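Zuletzt aktualisiert: Dezember, 16:40 Uhr
Dezember | Arbeitssicherheit Doklow, Halle Flumton

Begehung Falttisch Textil, Checkliste mit Anmerkungen

1. Tischplatte: sauber, keine Splitter an der Vorderkante. i.O.
2. Standfestigkeit: wackelt hinten links, Fuß nachstellen. Bis nächste Woche.
3. Fluchtweg: frei. Vorletztes Mal standen da Kartons von Forketti, jetzt weg.
4. Feuerlöscher: Plakette gültig, Zugang frei. Schild hängt schief, egal.
5. Steckdosenleiste Nr. 638: Prüfsiegel unleserlich, bitte neu kleben. Nicht benutzen bis geprüft!
6. Beleuchtung: reicht. Eine Röhre flackert, ist gemeldet.
7. Stoffbahnen am Tisch: Nachweis schwer entflammbar fehlt immer noch. Sárközi hat ihn zugesagt, bitte nachhaken.
8. Warenstapel: max. 100 Teile pro Stapel, sonst kippts. Beim Rundgang eingehalten.
9. Arbeitsablage: immer nur ein Teil auf dem Tisch, flach ausgelegt, Kragen nach hinten, Ärmel zur Seite gezogen. Bei den grünen Polos so gemacht, passt. 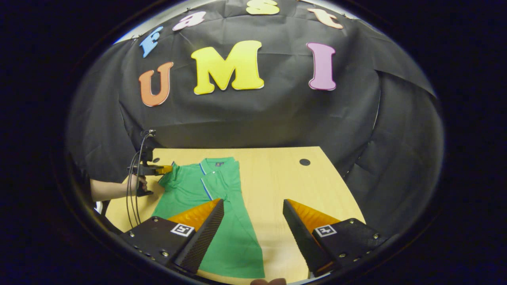

Gilt auch für Langarm, da bitte mehr Platz seitlich lassen.
10. Kabel: keine Schlaufen an der Tischkante, hochbinden. Links offen, Mangel!
11. Kabeldurchlass in der Platte: Abdeckung fehlt evtl., nachsehn und ggf. bestellen.
12. Boden: trocken, keine Stolperstelen.

Offen: 2, 5, 6, 7, 10, 11. Rückmeldung ans Büro, Durchwahl 200.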